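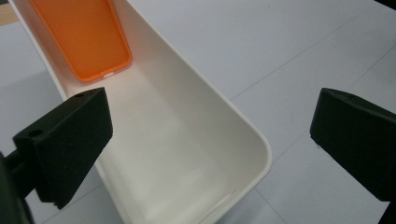

*A plastic tray with an orange phone case in it.*

# Where Does Plastic Come From?

Look at the things near you. Maybe there is a pen, a toothbrush, a toy brick or the case of a phone. Many of them are made of plastic. But plastic does not grow on a tree, and you cannot dig it out of the ground. People have to make it.

## It begins with very old sea life

Most plastic is made from oil or natural gas. These come from deep under the ground. Millions of years ago, very small plants and animals lived in the sea. When they died, they sank to the bottom, and mud covered them. More mud came, and then more, and it became heavy and hot down there. Very slowly, the small dead things changed into oil and gas.

So your toothbrush is a little bit related to sea life that is older than any person!

## Making the chain

Everything in the world is built from tiny parts called **molecules**. They are so small that you cannot see them, even with a school microscope.

In a factory, workers take small molecules from the oil or gas and join them together into very long chains. A long chain like this is called a **polymer**. "Poly" means "many", and "mer" means "part".

Try it with paper clips. One clip alone is short and stiff. Now hook 70 clips together. You can bend the chain, fold it, or put it in a pile. Plastic is full of such chains, all mixed up like cooked spaghetti.

## Giving it a shape

The new plastic is often cut into little grains, called **pellets**. They look like rice. A factory that makes cups or boxes buys the pellets in big bags.

1. The pellets go into a machine and are heated until they melt.
2. The machine pushes the soft plastic into a **mold**, a hollow metal form.
3. The plastic cools and becomes hard.
4. The mold opens and the new thing falls out.

It is a little like making ice cubes -- but you need much more heat at the beginning. Many plastics are shaped at more than 400 degrees Fahrenheit. That is as hot as an oven for pizza!

What about the color? Plastic without any color added is often clear or milky white. To make it red, blue or orange, the factory mixes strong color into the pellets before they melt. The color goes all the way through, so it does not peel off like paint.

## Can it be used again?

Some plastic can be melted and shaped a second time. This is called **recycling**. Other kinds do not melt again. If you heat them, they only burn.

Plastic lasts very long, and this is good for a water pipe. It is not so good for a bag that you use for ten minutes. In the sea, a bag can break into smaller and smaller pieces, and fish may eat them.

## Something to try at home

Find the little triangle on the bottom of a bottle or a food box. There is a number from 1 to 7 inside it, which tells what kind of plastic it is. Ask a grown-up which numbers your town collects, and write them on a paper next to the trash can.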